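Keep a logbook for the simulated cell too
Posted 14 July 2025 by Erhan Sezer

I have been nagging people about this in hallways for long enough that I might as well write it down and nag everybody at once. If your group runs a robot cell in simulation, it needs looking after. I mean real looking after, with a notebook and a person whose name is on it and a regular time set aside for going round with the virtual equivalent of a flashlight. Most places I've visited don't do any of that, and then they're surprised when the thing goes sour on them.

My own cell is called Karabulut, after the street our first office was on (it made sense at the time and now we're stuck with it). It's an arm on a pedestal next to a round table, with a changing crowd of stuff on the table for the arm to pick up or avoid. It exists only on a server in Hostadau. There is a physical one in Skundirham that it's supposed to stand in for, with the same arm and the same height of table, and that one gets treated like a racehorse. It gets wiped down. It gets its bolts checked. When somebody bumps the table with a hip they say so, a little embarrassed, and we measure it again. Karabulut, until last October, got none of this, and I was as bad as anyone.

Let me tell you about October, because it's the reason I'm so cranky on the subject. We had a grasp that worked fine on the real table and kept coming in low on the rendered one. Low enough that the fingertips would knock the rim of whatever they were going for and send it skating away. We spent 12 days on it! We blamed the planner, then the contact settings, then the finger model, and for one bad afternoon we blamed the version of the driver on one guy's laptop, which had nothing to do with any of it. The cause was that somebody had raised the tabletop by 7 millimeters months before, to stop a thin object from sinking into it, and had then gone on vacation. The change was in the history if you knew to look for it. The note on it said "fix table."

I don't blame the person. I know who it was and he's a careful guy. On the real cell he would never have shimmed a table without telling the rest of us, because on the real cell there's a shim sitting there for everyone to trip over. In the file it was one digit. I think that's the heart of my complaint: we've made these things so easy to change that changing them no longer feels like work, so we don't treat it like work, so nobody writes it down.

So now Karabulut has a logbook. It's a paper one, a green hardback that lives in Hostadau next to the kettle, and yes, I've been teased. Every change to the cell goes in by hand with what was moved, what it was before, and the initials. I like paper for this because it's slow. If you have to get up and find the pen you will think for a second about whether the pedestal really needs to be nudged.

And the pedestal is where I always start on a check. The arm's base has to sit flat on the top of the block and in the right spot on it, and the block has to be where it belongs relative to the table, and only then does it make sense to look at anything else. People love to begin at the gripper, since the gripper is where the trouble shows up. I get it, it's the interesting end. But an error at the foot of the arm gets carried all the way out to the fingers, and if you tune it away out there you've now got two wrong things that happen to cancel in one pose. Move to the other side of the table and they stop canceling. I have done this to myself more than once.

After the base I run the arm to a few fixed poses and write down where the tool ends up, and compare with the last page. Then the table height (obviously, forever, until I retire). Then I open and close the gripper with nothing in it and look at the fingers from several sides. Then I bring it down over one of the dishes, stop short, and have a good look at where the fingers are against the rim. I like a bowl for this, because a round rim with some thickness to it is unforgiving about sideways error, and you can see right away if one finger sits differently from the other. 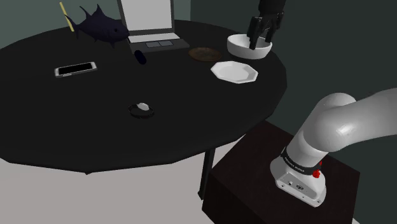 Fathima Weerakoon read a draft of this and objected that I was checking by eye something the computer already knows to more decimal places than I could ever use. Why look at a finger next to a bowl when you can print both positions and subtract? She added that a person squinting at a render is the least reliable instrument in the building, and that if I wanted a ritual I should take up gardening.

It's a fair hit, and I do print the numbers. But the numbers answer the question I thought to ask. The distance between the finger and the bowl can be perfect while the shape used for collisions is a size bigger than the shape being drawn, and you'll only wonder about that after you've watched a finger stop in plain air. Or a plate is where it should be and also rotated, which matters quite a lot if it's the octagonal one. Looking is how I find out what to print. I'd never give up either of them, and I notice that Fathima, who is much better at this than I am, leaves a viewer window open on her second screen all day long.

(I do also garden. Badly.)

Now, the objects. This is where I expect to lose some readers, because the fashion is to throw in as many as you can get your hands on, and the catalog we draw from has 700 of them. I think the stuff on the table is part of the cell and ought to be looked after like part of the cell. A fish shaped like a tuna is a fun thing to have beside a laptop and a phone, and the fins make it a properly awkward shape, I'm all for it. But has anyone checked its weight? Does it lie on the table the way such a thing would lie, or is it balanced on a fin because the solver hasn't got round to tipping it over? Someone put a wristwatch in our set that weighed as much as a brick for most of a year. It never got flagged, because the arm could lift it just fine, and a success is a success as far as the chart is concerned.

My rule is that an object gets an entry in the book before it gets a place on the table. Size, weight, how slippery, who checked it. It takes maybe a cup of coffee's worth of time per object, and it does mean our set is small. We've got 20 that I'd vouch for. I would much rather have those than the whole catalog with a question mark on every item, and I know plenty of smart people disagree. Their argument is that variety washes out the mistakes. Some mistakes, sure! If the errors scatter in every direction then piling up more objects helps you. A table that's too high is too high for all of them, though, and no amount of crockery is going to wash that out.

The other thing I'd push for is that one person owns it. Bülent Çetinkaya owns Karabulut at the moment and I'm his backup. Owning it doesn't mean that nobody else can touch it, I'd hate that, it would mean that all the requests pile up on his desk and everyone makes a private copy to get around him. It means he's the one who does the check and he's the one you tell. At Clutville they had the opposite arrangement when I stopped in, with everyone responsible, and I could find four people who'd each assumed one of the other three had looked at the joint limits. Lovely people. The joint limits were from a different arm.

What about automating the whole check? We've done part of it. The poses run on their own every night and the comparison turns up in the morning, and if something has shifted I know before I've got my coat off. I'm glad of it. I still make us do the walk-through by hand, because the script is also a thing somebody set up once and can go stale, and we've had a night when it compared the cell to itself and reported that everything was fine. That's in the book as well, in Bülent's very neat handwriting, underlined.

The objection I hear most is time, and I don't have a clever answer to it. It does take time. A morning, the first few rounds, then a lot less as you get a feel for where your own cell likes to drift. Managers hate it, since there's nothing to show at the end of a morning where everything was where it should be. I'd only ask them whether they'd skip it on the physical one. Nobody in Skundirham would let that arm run for half a year without someone putting a wrench to the base, and the decisions we make from Karabulut end up as motions on that very arm, at full speed, with people in the same room.

One practical note, as I've had a couple of emails about it already. Write down the old value. Everyone remembers to record the new one, but the new one is sitting in the file anyway. The old one is what you'll want when it's late and you're trying to put the table back.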